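Ticket: Cillby toolbar keeps coming back after uninstall, search page hijacked
Status: open, waiting on vendor
Opened by: Fuvville front office

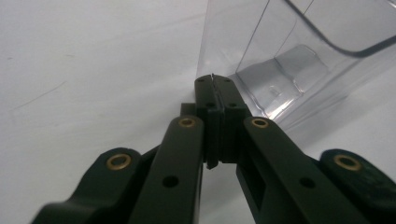
Cultden helpdesk replied that a plain uninstall leaves the updater service behind, and the updater puts the toolbar back at next login. Asked us to check for a service with "Cillby" in the name before doing anything else.

Log

9:10 — Five machines affected, all from the same Yousafzai laptop order. Older desktops fine. Default search goes to some shopping page, new tabs open on their own. Homepage resets every time.

9:25 — Uninstalled from Control Panel on laptop 1. Asks "are you sure" twice, then a survey. Rebooted. Toolbar gone.

9:40 — Toolbar back.

9:55 — Found the service. Called Cillby Update Helper, set to Automatic. Stopped it, set to Disabled, uninstalled again, rebooted. Toolbar stays gone this time. Search page still wrong though.

10:20 — Search page is set in the browser shortcut itself, extra web address tacked on the end of the Target line. Deleted that on desktop and taskbar shortcuts. Start menu one too, missed it first time around.

10:35 — Ran the scanner Cultden linked. 1,230 items on laptop 1. Mostly cookies and leftover registry keys, plus one scheduled task that re-downloads the installer at 3 in the morning. Removed the task by hand, let the scanner do the rest.

11:15 — Bigger problem. There's a root certificate in the trusted store issued by Cillby. Scanner didnt flag it. Any bank page on that laptop shows Cillby as the issuer and not the bank's usual one. So it's reading secure traffic, or could be. Told front office no banking, no payroll on any of the five until further notice.

11:30 — Deleted cert, restarted browser. Issuer looks normal now. Second browser keeps its own cert list, had to delete it there as well.

1:05 — Laptops 2 and 3 done, same steps. Laptop 4 wont let me stop the service, access denied. Safe mode worked.

1:50 — Laptop 5 done. Passwords changed for everyone who used these machines, from an old desktop.

2:15 — Wrote to Yousafzai. Want to know why this was on a business order and whether the recovery partition has it too. If it does, a factory reset just brings it all back.

3:40 — Yousafzai answer: yes, it's in the recovery image. They say toolbar is "optional" and are offering a clean image, 3,000 MB download per machine. No comment on the certificate. Asked again.

4:05 — Clean image downloading on the slow line — will not finish today. Leaving it overnight.

To do Tuesday
Wipe and reinstall laptop 1 from clean image, check cert store before handing back
Same for 2 to 5 if 1 is ok
Chase Yousafzai on cert, in writing
Do not close ticket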